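Home | Notes | Datasets | Play Food | Contact

Hellorura Play Food - README
2 min read

Hellorura is a catalog of toy groceries: 661 entries, one per toy, with notes on shape, feel, color and any stickers or print. I started it at the toy library in Trumitville and it got out of hand in the best way!

Everything sits in one table, toys.csv. The columns are name, kind (fruit, vegetable, bakery, other), surface, main color, sticker (yes/no) and remarks. Photos go in a folder beside it.

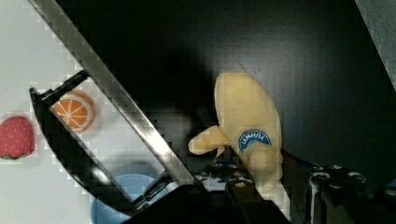
Fruit is my favorite part of the catalog, and the bit that gave us the most arguments. Do you sort by what a toy stands for or by what it's made of? We went with what it stands for, so a soft banana in pale yellow goes under fruit even with its blunt, rounded top. The round blue-and-white sticker on the front gets a "yes" in the sticker column - please never peel these off, they're half the fun. If you can't read the lettering with confidence, leave the text out and write "unclear" in remarks.

Golshifteh Khosravi checked the bakery rows. The next update is planned for October.

Last edited June 29, 2019

Comments (2)

Charalambos Nikolaidis
Love this. Could the surface column allow two values? I have a felt pear with a shiny leaf.

Tikkanen
104 vegetables and still no leek? I'll send mine!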